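Oak gatepost splitting at the top, do I need to replace it?

Asked in Garden and Outdoors, Standodville

We moved in last June and inherited a front gate hung on two square wooden posts. The previous owner told us they were oak, though he also told us the boiler was "nearly new", so make of that what you will. One of them has started to open up at the top. The crack runs down the side facing the road and I can get a 7 mm drill bit into it, which I did, and now wish I hadn't.

The post doesn't wobble and the gate still shuts if you lift it a bit and swear. A man came round on Friday and quoted 700 pounds to replace the pair, plus a day of his company. My neighbour says to fill it with something. My brother-in-law says to leave it alone, but that is his advice on everything, including his knee.

Is this rot, or is it just what wood does? And if I leave it, is the gate going to end up in the road?

3 answers

Mackay
Accepted answer

It's just what wood does. A big square post nearly always has the middle of the tree somewhere inside it, and the outside shrinks more than the inside as it dries, so something has to give. Joiners call it a check. It looks dreadful and mostly means nothing.

What does matter is the top. End grain drinks water like a row of straws, and a post sawn off flat holds every shower up there until it soaks in. 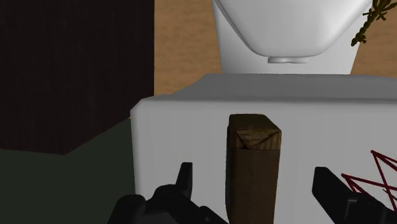 Marion Mackay (no relation to the above, before anyone asks) would go further and say forget the top for now and look at the bottom. Posts go at ground level, where it's damp and there's air. Scrape the soil back and push an old screwdriver in hard. If it stops dead, the post is fine and you can send your man home. If it goes in like a fork into cake, ring him back and ask for the price of one post. You said a pair. Why is he replacing the good one?

Please don't fill the crack. Filler sets hard, the wood carries on moving, and you end up with a new gap beside the filler that lets water in and won't let it out. I did this to a whole pergola in Norkier and spent a summer picking it out again with a teaspoon.

Cut a slight slope on the top if you're handy with a saw, or buy a cap if you aren't. Bed it on a bit of sealant. The lifting and swearing is your hinges. Tighten the top one.

Tremero300

had same thing. put a jubilee clip round it. wife said it looked like the post had been in an accident so took it off. still standing

Comments on the accepted answer

Original poster: Screwdriver stopped dead on both. Top hinge was hanging on by one screw out of four. I have told the 700 pounds man we'll be in touch.

Mackay: Longer screws, not fatter ones. And drill first or you'll have a second crack to write in about.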